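Subject: Re: [workshop-list] Bed-making with two arms, anyone keen?
From: Somtochukwu Shehu
Date: 8th December
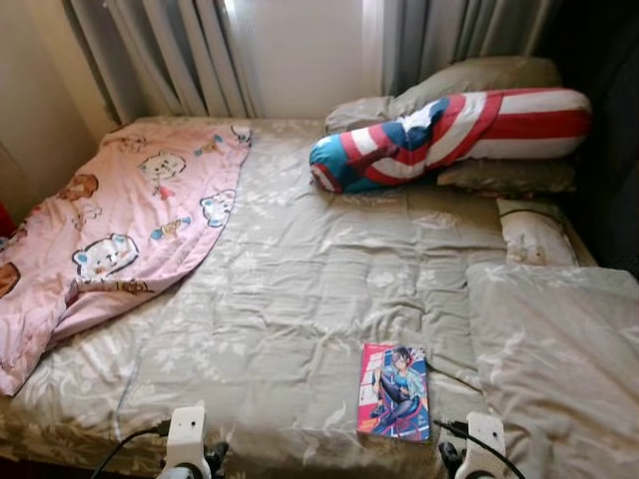

I've read the Skasance build notes twice now and I'm still not sold. Two arms and a pair of grippers will pick up a comic, fine. A duvet is another matter. It has no edges worth the name once it's crumpled, and a blanket hanging over the side of the mattress gives you even less to aim at.

Ottavio Gatti wrote:
> I reckon we could have it folding blankets by the end
> of the winter. The Thorlacius code already does tea
> towels, 70 goes out of 90 on my kitchen table. A bed
> is the same job, only bigger.

It isn't the same job. A tea towel on a table is flat and you can reach all four corners. On a bed the far corners are up by the pillows, and your arms stop well short of them unless the base moves — and the base was wobbling in October with nothing in the grippers at all.

And what did the other 20 look like? If it lets go halfway, I'd like to know whether it notices.

I'd start with the bolster. It's long, it's got a shape, and you can tell which end is which by the star. Get that moved 23 times running and I'll chip in for the longer cables.

Has anybody still got the spare Hustitz power supply? Mine hums.

Somto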